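Sengar wrist camera comparison — speaker notes
September 27, 2026

Slide 1. Say hello. Thank Renu Dixit for the slot. Don't mention the projector.

Slide 2. What we compared: two controllers, Brurlow and Retley. Same simulated kitchen, same gripper, same wrist camera. 100 episodes each. Gaurav Garg wanted a third controller. Gaurav was welcome to write one.

Slide 3. Results. Brurlow failed 18 times, Retley 15. Pause here so people can decide this is significant. It isn't. Renu Uniyal ran the numbers and has the patience to explain them, so send questions her way.

Slide 4. Where it went wrong. Mostly the last 20 centimeters, when the gripper body eats the bottom of the view and the policy has to guess what's under it. Ravindra calls this "character building." We tried a wider lens in July and got more gripper. (Wait for laugh. Move on if none.)

Slide 5. Wrist views, same kitchen. Point at the gray band along the bottom of both. Then the fingers — two show up clearly in the second, and the food is way over on the left.

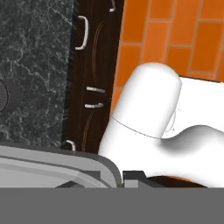
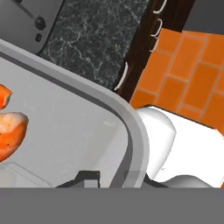 Simulated wrist camera, two views. Gripper body at the bottom of each.

Slide 6. Questions. Tarık has the backup plots.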